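**Notebook, teleop bench, January. Apartment scene, remote demos by hand controller.**

Started 9:40. Goal for the block: record demonstrations of the short reach on the tiled counter in the simulated apartment, operator driving from the desk with the hand controller, no scripted motion. Policy training is on the Poojary box and waits for these.

Setup as left last time, with two changes. Controller polling raised to 200 Hz. Dead zone on the wrist axes widened a little after the complaints about drift. The Weklow driver needed a restart before it accepted the new rate. If it reports the old rate after a restart, delete the cached profile and start it again. Do not edit the profile in place.

Walked the views through the room before recording, to check that the scene loaded with all its assets. The side table and walker by the back wall came in correctly, likewise the white table with the green chairs. Edge between the cream floor and the wood is still stepped along the diagonal. Cosmetic, already on the list for the Skorkbridge people, not blocking anything here.
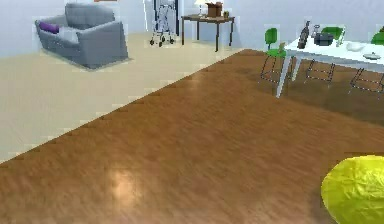

Checked memory use after the full load and it was stable. Left the room at full detail for the whole session. The earlier idea of stripping furniture to save render time is dropped for now; the policy should be trained on the same clutter it will be tested in.

Recording settings:

- episode limit 15 seconds, hard stop
- operator presses the left trigger to start, right trigger to end
- discard on any collision flag from the arm base
- reset to home pose between episodes, no exceptions
- operator marks each one keep or drop before the next begins

First batch was poor. Translation scale was set too high, so a small hand movement became a large tool movement, and the operator kept overshooting and backing up. Backing up is the worst thing to have in the set. The last policy learned it and hesitated on every approach. Halved the scale, threw out the batch, started over.

Second problem was latency. The delay between hand and tool was 300 ms at the start, measured by tapping the controller and reading the log. Most of it came from the Basska viewer, which was buffering frames. Turned buffering off, and the lag dropped to 89 ms. Operator noticed immediately. Approaches became one continuous movement instead of a chain of short ones.

Checked the counter from the side after that change.

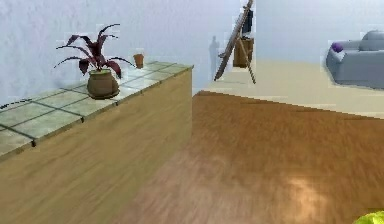

Swapped operators at 11:15. The second operator has a different habit: comes in high, then descends straight down. The first comes in low and nearly level. Both are valid and both complete the task, but mixing them in one set without a label gave a muddled policy in the autumn. Added an operator tag to the episode header. The loader ignores unknown header fields, so old scripts should still run. To be confirmed on the Poojary box before anyone merges it.

Notes on driving, for whoever sits down next:

- Rest the elbow on the desk. Free-arm driving shows up as tremor in the wrist channels.
- Look at the tool, then the target, then move. Do not search while moving.
- If you lose the orientation, end the episode. Do not try to rescue it.
- Close the gripper only after the tool has stopped. The recorder takes the close command as a phase boundary.

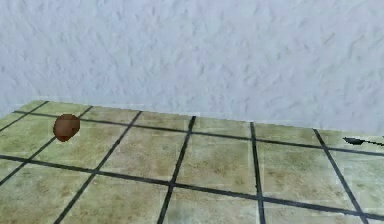
Start distance is the next thing to settle. So far every episode has begun with the tool near the target, and the policy has had almost no travel to learn from. I want the wider start in the set as well, with the brown object over on the left of the tiles and the dark tip only just coming in from the right, clear tiles the whole way between. That leaves the operator a real transit to drive, and the plain background means the depth channel has to carry the approach. The grout lines are a worry. They are high contrast and regular, and a policy could use them as a ruler. Plan is to shift the tile texture offset at each reset and compare against a fixed-offset set of the same size.

Stopped at 12:50, wrist fatigue on the second operator. Kept episodes copied to the shared drive under the January folder, dropped ones left on the local disk until the tag change is confirmed.

Open:

- [ ] loader test with operator tag
- [ ] texture offset at reset, ask Skorkbridge whether it can be set from the scene file
- [ ] repeat latency measurement with the recorder running, was only done with it off
- [ ] wrist dead zone may now be too wide, small rotations are being lost
- [ ] new grip tape for the hand controller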